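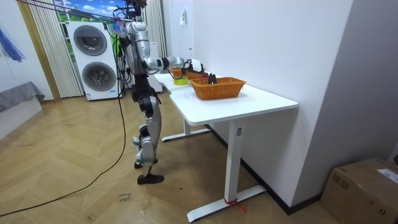

Savgate House: Desk, Baskets and Labels

Gallery 4 of the room record. Compiled by Janelle Manalo, layout and storage notes by Bastian Fröhlich.

The room record covers the furniture, containers and loose household items at Savgate House, grouped by the surface they are used on. Gallery 4 is the white desk. The galleries for the pantry shelving and the linen cupboard are listed in the site menu. Item numbers follow the Panganiban register, which stood at 1,057 entries when the page was written.

View 1. Desk and floor
White rectangular top with a rounded front corner, white legs on wide flat feet. Orange woven basket on the desktop, with a smaller orange container toward the back near the wall.
Floor is light wood laid in herringbone. Red cord or ribbon tied at the base of the front leg.

Notes to View 1

Desktop. The notch at the back-left end, where the top meets the wall, is L-shaped and is recorded on the plan as part of the desk outline. Depth should be measured clear of it. An earlier plan showed the top as a plain rectangle and gave a storage area that was too large; Bastian corrected the drawing and the old one has been withdrawn.

Feet. Each leg has its own long flat base running along the floor. Felt pads are listed separately under consumables. Herringbone has no single board direction, so the desk is set out from the wall and not from the pattern.

Levelling. Check the top with a spirit level front to back, then along its length. Round items roll on a top that is out by very little, and an apple is a quicker test than the level. Any packing goes under the foot, never between leg and top.

Finish. Smooth white, wiped with a damp cloth and dried. No cream cleansers. Fruit juice is wiped up the same day. Turmeric and beetroot are kept off this surface altogether and are prepared in the kitchen.

Baskets. Two sizes are held for the desk under the group name Pillard. The name is ours and refers to the shelf where the spares are kept. The small size takes keys, clips and pens. The large size takes one category of goods at a time, and the category is shown on a paper label laid on the desk.

Clearances. Allow a 10 cm strip along the front edge with nothing stored in it. Baskets go behind the strip. The strip is for hands, mugs and the label sheet.

View 2. Fruit station
Open rectangular woven basket, empty, with the handwritten sheet "fruits" flat in front of it. One small red fruit and one banana are on the tabletop to the right of the basket.
The basket lies at an angle to the viewer with its near edge next to the sheet.
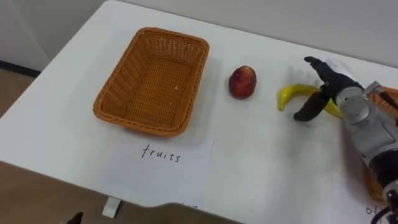 Page last changed: May, J. Manalo. Label section rewritten; basket notes extended.

Notes to View 2

Weave. Fine, regular crisscross on the inner walls and carried across the flat bottom. Colour is entered in the register as orange-brown. The rim flares slightly and the corners are rounded. For storage purposes the usable footprint is taken at the bottom of a basket, and the flare is ignored. Two flared baskets set side by side will touch at the rim before they touch at the base, and shelf spacing should be worked out from the rim.

Placing order. Label first, basket second, goods last. The basket is set behind its label. Goods waiting to be put away stay to one side of the basket, on the same side for the whole job, so that the other side stays free for lids, cloths or a second basket.

Filling order for fruit:
Firm round fruit goes in first and covers the bottom.
Bananas go on top, curve upward, as single fruit or in small hands.
Soft fruit is not stored in this basket. Use a shallow dish.
Nothing is stacked above the rim.

The same order applies to play fruit from the children's box (register item 87 and the items following it). Play fruit and food are never mixed in one basket, including during a demonstration of the layout. Play fruit is washed in warm water with a little dish soap and goes back to its box at the end of the session.

Turnover. Food baskets are emptied completely before they are refilled. Topping up leaves the oldest fruit at the bottom, where the weave hides it from the side. Shake the empty basket over the bin and brush along the strands with a dry pastry brush. Wipe with a damp cloth if sticky. Dry upside down on a rack, away from the heater.

Labels

Plain white paper, one word, written by hand. Lower case throughout. The plural is used for categories ("fruits", "pens", "cords") and the singular for a place that holds one object ("stapler"). The labels are laid flat and are not fixed to the basket. Tape lifts strands when it is pulled off, and tie-on tags were found to hang at a different height on every basket.

Black marker is preferred. Pencil was used on the first set and could not be read from the doorway, which is the reading distance adopted for the whole house. Sheets with curled corners are replaced. Laminated sheets were trialled under the Zovura layout and dropped: they slid when a basket was pushed against them, and glare from the ceiling light covered the middle of the word.

There are 52 label sheets in the folder at present, including duplicates. A category without a sheet is not in use. New categories are written up only after a basket has been assigned.

Known issues

The register carries the desk baskets under two colour terms, orange and orange-brown, depending on who made the entry. Colour should not be used to search for them. Search by weave or by group name.

"Fruits" and "fruit" both exist as sheets. The first is current. The second should be pulled from the folder wherever it is found.

The back-left notch is sometimes used for passing cords down the wall. It is not a storage location and has no number. Small objects put there end up on the floor behind the desk, and three pen caps and a teaspoon have been entered twice as a result.

The plan for the desk is at a different scale from the plan for the pantry. Do not transfer dimensions by overlay.

Corrections

Wrong item numbers, missing containers and worn labels can be reported to Janelle Manalo through the contact page. Give the gallery number and the view number. Questions on clearances and shelf spacing go to Bastian Fröhlich. Requests for extra baskets are dealt with when the Pillard shelf is next checked, and the count there is posted inside the cupboard door.

Previous: Gallery 3, Pantry shelving
Next: Gallery 5, Linen cupboard
Back to room record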